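What a Sorting Station Costs Before It Sorts

Natine put the robot arm on its September budget and left out the rest. Ivana Sosa, who plans equipment purchases there, has since added the lines that were missing: hand-held grippers, spare finger pads, trays, and flatware to sort. The grippers came to 2,695 dollars. The flatware and trays came to 327.
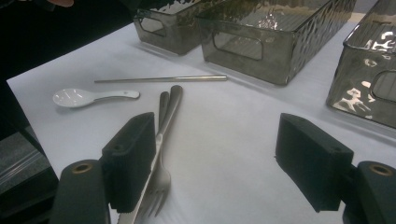

Should the grippers be bought before the arm? In most plans they should, as they cost less and the sorting work can start while the arm is on order.

Sosa budgets for pads as a consumable and for trays as a fixed item. Clear and tinted trays are priced the same at Stultton, her supplier, but she orders both. Glare on clear plastic is a known problem for cameras — worth testing before a large order.
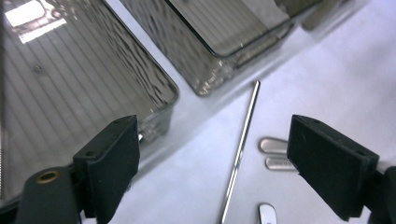
Finger pads, clear bins and metal pieces on a white tabletop.

Floor space is the second line that planners miss. Yolanda Esteban at Adness allows 31 square feet per station and leases by the month.

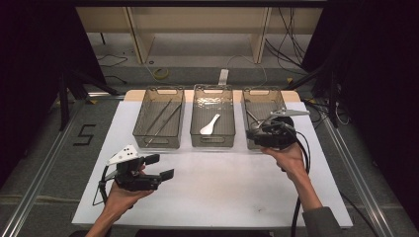

Lead time decides the order of purchase. Stultton quotes almost 5 weeks for grippers and longer for rail. A station worked with both hands, with a gripper in each, needs two units from the first day, and Esteban adds a third as a spare. Cable and power strips go on a separate line, charged to the building.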